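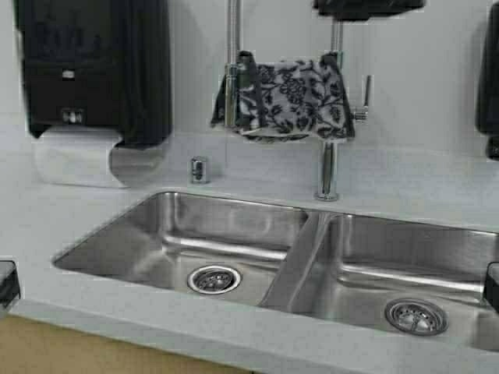

Page 1 of 3

**Ravgate shared kitchen: equipment planning meeting**
Minutes of the meeting held on 31 October 2023

**1. Minutes of the June meeting**

Agreed, with one correction: the lease quotation in item 4 excluded delivery.

**2. Tasks for the robot**

2.1 The meeting confirmed towel handling as the first task. Worktops and the outside of the sink area come second. Washing up stays out of the plan for this budget year.

2.2 The dish towel is currently kept over the tap. It was noted that a patterned cloth draped over the neck covers the spout, and that the tap has a single lever at the side which the gripper must clear. Two options were discussed: a fixed rail near the sink, or a hook inside a cabinet. The rail was preferred. Price to be obtained.

2.3 The paper towel dispenser stays where it is. A request to move it lower was not supported. 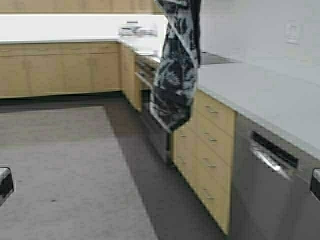
*Fig. 1. Towel hanging in front of the kitchen cabinets, with drawers and dishwasher to the right.*

2.4 Drawers: the short bar pulls are to be kept. Replacing them with larger handles was costed in June and is withdrawn. The recessed handle on the dishwasher needs a different finger shape and is deferred to item 3.

2.5 Floor: the change from carpet to the darker strip along the cabinets is to be measured for height before any base is ordered.

**3. Gripper fingers**

3.1 Grinance quoted 757 for a set of narrow fingers, spares included. Gevosora quoted 1,399 for a set with replaceable pads. All prices are in pounds, before VAT.

3.2 The meeting favoured Grinance on price, subject to a sample being tried on thin fabric. Pad wear was the main concern. Gevosora to be asked whether pads can be bought separately.

3.3 No decision on fingers for the dishwasher handle.

**4. Mobile base**

4.1 Kaneko offers lease or purchase. The lease figure now includes delivery but not servicing. Purchase would take the whole of next year's allowance.

4.2 Lease preferred. Terms for early return to be confirmed in writing.

**5. Budget**

5.1 Ceiling for fingers, rail and fitting: 3,000. Around 100 of this is set aside for spare towels.

5.2 Servicing of the base to be shown as a separate line.

**6. Actions**

- Obtain rail price and fixing details.
- Request sample fingers from Grinance.
- Write to Gevosora about pads.
- Measure floor height at the cabinets.
- Obtain Kaneko lease terms.

**7. Next meeting**

To be arranged once the sample fingers have arrived.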